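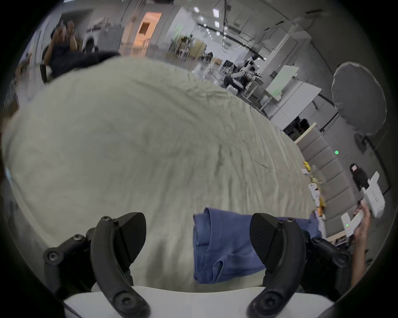

折叠后的蓝色布料，置于米白色床单之上

评论 > 居家事务 > 衣物整理

论平面：衣物整理应当从何处着手

关于叠衣的讨论，历来偏重手法。三折还是对折，竖放还是平放，袖子先收还是后收，各有主张，各有图解。Kima居家事务研究室在编写衣物整理讲义的过程中，查阅了市面上流通的多种教材，所见大体如此：开篇即是衣物，翻到末页仍是衣物，至于衣物放在什么上面折叠，多以“取一平整处”一语带过。本文认为，这一语带过之处，恰恰值得展开讨论。

所谓平整处，在多数住所中并不现成。餐桌有餐桌的用途，书桌上有书和电线，地面需要先行清洁，能够容纳一件成人上衣完全展开的，往往只剩下床。床面柔软，受力即陷，床单本身又有褶皱，叠衣者在一块起伏的布上折另一块布，折线是否笔直，很大程度上取决于下面那一层。文首所附图片中，蓝色布料已经折起，下面的大幅布面仍满是细小皱纹。两层织物的状态并不一致，这在日常整理中极为常见，却很少被当作一个问题提出来。

本研究室的主张是，衣物整理应当把承托面列为独立的一项，先于手法加以教授。

一、承托面的三种常见处理

第一种处理是不作处理，直接在床上折叠。其便利无须赘述，代价则由衣物承担。薄料上衣在松软的床面上推移时，底层布料容易随之起皱，待翻过来查看，背面已有一道斜痕。叠衣者通常会把它归咎于手不够稳。

第二种处理是另铺一层布。旧时裁缝铺在案上覆以毡毯，今日家庭则多用旧床单。铺布的好处在于隔尘，也在于增加摩擦，使衣物不致滑走。但铺布之后须将其拉平，这一步常被省略。一块没有拉平的垫布，效果与直接在床上折叠相差无几。

第三种处理是使用硬质台面，上覆薄布。这是最为稳妥的办法，所需条件也最高。Damasceno学堂的整理课程即采用此法，教室内配有专用长台，学员站立操作，台面高度以肘部略低为准。该课程的效果在业内颇受肯定，然而学员返回家中，并没有那样一张长台。教学条件与生活条件之间的落差，课程大纲中未见说明。

我们并不主张每户添置长台。Ferkidton一带的出租住房，卧室之外往往再无余地，要求住户为叠衣单设家具，既不经济，也不合情理。较为可行的做法，是承认床铺作为叠衣场所的事实地位，并据此修订教学内容。讲义应当写明如何在松软的面上折叠：动作幅度宜小，提起宜多于推移，折叠之前以手掌由内向外抚平垫布，再放衣物。

二、从下摆说起

以T恤为例。通行教材多从肩部或袖子讲起，要求先将两侧向内收拢，形成长条，再由下而上折叠。这一顺序适合硬质台面。在松软的布面上，先收两侧会使领口附近的布料聚拢，待折到最后一步才发现领口起了皱团，只得拆开重来。

本研究室建议调整次序，先把衣身完全展平，再处理下摆。下摆是T恤各边中较长且较直的一条，同时捏住两端提起，可以借助布料自身的重量使衣身舒展。提起时两端应保持同高，中段略有下垂属于正常情形，不必刻意绷紧；绷得过紧，针织面料会被拉长，放下后又缩回，反而生出细褶。

下摆捏起之后，是卷还是折，意见不一。主张卷者认为卷法节省空间，适合抽屉与行李；主张折者认为折法便于堆叠，取用时不易散开。Truston收纳用品商会的一份会员资料，曾以整版篇幅比较两者优劣，最后的推荐却落在会员所售的隔板上。我们的看法较为保守：卷或折可听凭习惯，起手的那一下才是关键。下摆两角捏得是否对称，决定了后面每一道折线的走向。一角多捏进一指，成品便歪向一侧，此后无论如何修整，也只是遮掩。

领口亦应在此时一并检查。领口附近如有一小团聚起的布料，宜先放下下摆，将其抚开，再重新提起。许多人急于完成，见领口微皱便径自卷下去，以为卷紧即可压平。经验表明，压在里层的皱褶最难消除，次日取出穿着，正好位于胸前。 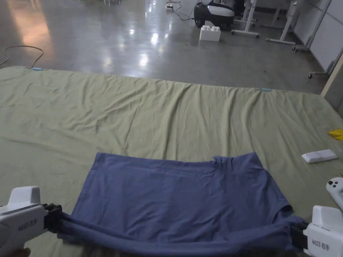
三、床面何以总被占用

承托面之难，除了软硬与平皱，还在于它很少真正空着。床在现代住所中承担的职能，早已超出睡眠。人们在床边吃东西，在床上给手机充电，把遥控器随手放在伸手可及之处，把待看的纸张靠在床头。每一样物品放下时都有充分的理由，合在一起，便占去了本可用于整理的面积。

对此，整理类读物的惯常态度是劝诫，要求读者建立“床上无物”的习惯。本研究室对这类劝诫的成效持保留意见。习惯的养成需要替代的去处：遥控器若无固定托架，离开床面之后仍会落到另一处平面；电池若无小盒收存，散开后便是一堆。只令其离开而不告知其归处，无异于把问题从一间屋子移到另一间屋子。

我们更倾向于一种有限度的要求，即在整理衣物期间，于床面划出一块专用区域，其余物品暂时集中在区域之外。这块区域不必很大。以成人上衣平铺为准，长宽能容衣身及两袖即可，叠好的衣物移至一角，不与未叠者相混。物品靠近床头集中放置，衣物靠近床尾操作，两者之间留出可以放手的间隔。

食品应当另作规定。敞口的零食、带汤的杯面，以及装有食物的塑料袋，在叠衣期间一律应当移出床面，这一条不宜通融。布料吸油之后，清洗所费的工夫远多于起身走几步所费的工夫。充电线同样需要留意，线材横在操作区内，提起下摆时极易连带牵动，手机随之滑落。较为妥当的做法是将线沿床沿理顺，或者先行拔下。 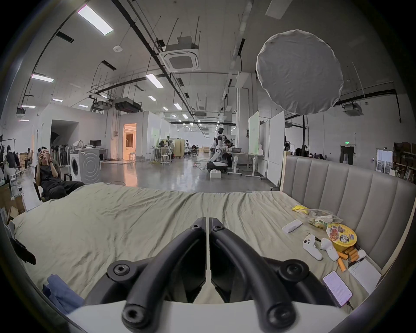
床头软包一侧，零食袋、遥控器、杯面、电池与手机同在一张床单上；左下角为折起的蓝色布料

四、对现行教学的几点意见

就目前所见，面向公众的整理课程普遍存在场地理想化的倾向。讲师在洁净的台面上示范，背景整齐，衣物簇新，学员看得明白，回家却难以照做。Kima讲义的初版亦有此弊，第38页的示范图中，一件白衬衫平放在一张别无他物的长桌上，几位试读者在意见表里写道，家里没有这样的桌子。这一意见我们认为是公允的，修订版已将该图撤换。

据此，谨提出以下意见，供同业参考。

其一，示范应在真实的床面或铺布的地面上进行，垫布保留使用中的自然状态，由讲师当场抚平，使学员看到这一步骤所需的时间。

其二，教材应将“清出操作区”单列一节，置于折叠手法之前，篇幅不少于2页。现有教材多以一行文字交代，与其实际难度不相称。

其三，考核标准应适当放宽对成品外形的要求，增加对起手动作的评定。成品方正与否，受面料影响甚大，以此论高下，学员难免专挑好叠的衣物练习。

其四，课程费用应当与家庭的实际需求相符。本研究室在Ferkidton试办的短期班，每人收费1,000元，含垫布一幅；同期另有机构开设内容相近的课程，定价1,250元，附赠收纳盒若干。收纳盒固然有用，但对尚未学会清理床面的学员而言，多几只盒子，床上便多几样东西。

也有同业提出异议，认为叠衣属于个人习惯，不应规定过细，尤其不应对床上放置何物发表意见。这一异议有其道理。住所内的安排终究由居住者决定，外人不宜代为裁断。本文所议，仅限于衣物整理进行的那一段时间：衣物叠毕收起，床面如何使用，各人自便，遥控器放回枕边亦无不可。

修订版讲义定于八月付印，承托面一章的文字仍在征求意见。对于深色衣物是否应配浅色垫布、提拉下摆时是否适用于弹性较大的面料等具体问题，研究室内部尚有分歧，拟先以附注形式并列各方意见，待短期班学员的反馈收齐后再作定稿。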